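Setting Up the Jorlow Scoreboard and Clock at the Rink

Part 3: Before the first puck drop

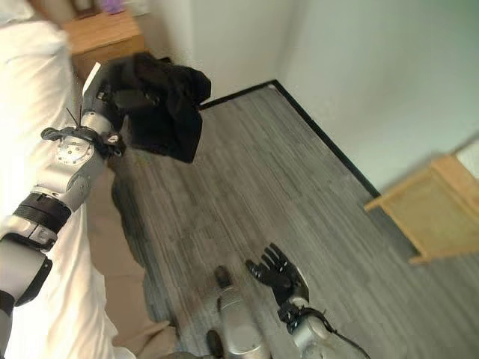 If you made it through Part 2, your console is plugged in and talking to the board, and you've got the green light on the left side. Good. Leave it on. I'm Afaf Darwish, I run the clock for the Celldale adult league and most of the youth games too, and I wrote this because the booklet that ships with the Jorlow is fine for the electrician and not much use to the person sitting in the box with cold hands. I last went over it in February 2020, when we got the new software, so if your menus look older than mine, go back and do the update first.

You'll want 12 minutes or so of quiet for all this the first time. After that it goes fast.

3.1 Pair the console with your board

1. Hold MENU until the display says SETUP. Let go right away or it'll skip on to the brightness screen (I do this about every other time).

2. Press the down arrow to LINK and hit ENTER.

3. Type the channel number. Ours is 901. Yours is on the sticker inside the battery door, and if the sticker has rubbed off, the rink office should have it written down somewhere.

4. Hit ENTER again and look up at the board. All the digits light up, then go to zeros.

5. If you get zeros on the clock but nothing under HOME and VISITOR, repeat steps 2 through 4. The score panels are on their own receiver and they can be slow to wake up.

Note: If your building has two sheets of ice, make sure the other rink isn't in the middle of a game when you do this. Pick the wrong channel and you'll blank their clock. I have been on both ends of that phone call.

3.2 Load a game type

The console comes with a few game types saved, and none of them match what we play. Make your own!

1. From SETUP, choose GAME TYPE, then NEW.

2. Enter the period length. We use 15:00 for adults and 12:00 for the younger kids.

3. Enter the number of periods. Three, unless you're running a tournament with two halves.

4. Enter the intermission length. The console won't take a zero here, so if you don't take a break between periods, put in 1:00 and skip it when it comes up.

5. Set the penalty lengths. You get a MINOR and a MAJOR. For anything odd, like a 10-minute misconduct, leave it off the board and keep it on the score sheet.

6. Turn RUNNING TIME on or off. Off means the clock stops on the whistle.

7. Name it and press SAVE. You only get eight letters, so "ADULT C" works and "ADULT C LEAGUE" doesn't.

Caution: SAVE and START are right next to each other. If you hit START by mistake, the console begins a game with whatever you've typed so far and dumps the rest. Press STOP, hold CLEAR, and begin again from step 1. Sorry.

3.3 Penalties

This is the part everybody asks me about. The board shows two penalties per team and the console remembers up to four, in the order you put them in.

1. Stop the clock.

2. Press HOME PEN or VIS PEN.

3. Type the player's number and press ENTER.

4. Press MINOR or MAJOR.

5. Start the clock on the faceoff. The penalty starts with it.

To take one off after a goal, press the team's PEN button, scroll to the player, and hold CLEAR. Check with the ref first if there's any question about who comes out of the box. When both teams have somebody in there it gets confusing, and I'd much sooner hold up the faceoff for a few seconds than let the wrong kid out.

Note: With RUNNING TIME on, penalties run through whistles too. Some leagues add time to make up for it. Ask yours.

3.4 The horn

1. Tell people before you test it. Please.

2. Press HORN once. You should get one long blast.

3. Go to SETUP, then SOUND, and pick a level from 0 to 100. I keep ours at 70, down from the factory setting, which was awful in a building with a metal roof.

4. Turn AUTO HORN on so it sounds at the end of each period without you.

If you have the older Harb horn wired in from a previous scoreboard, the level setting won't do anything to it. It's either on or off.

3.5 Batteries and shutting down

The console runs off the wall, but keep the backup battery in. It'll carry you through a game if somebody kicks the plug out. The Flodura pack we use is good for over 2,000 charges according to the label, and we swap it every October before the season starts anyway.

To shut down, end the game first (hold STOP, then ENTER), wait for the board to go dark, and then turn off the console. Do it in the other order and the board keeps the last score up all night.

Part 4 covers the shot counter and the goal lights.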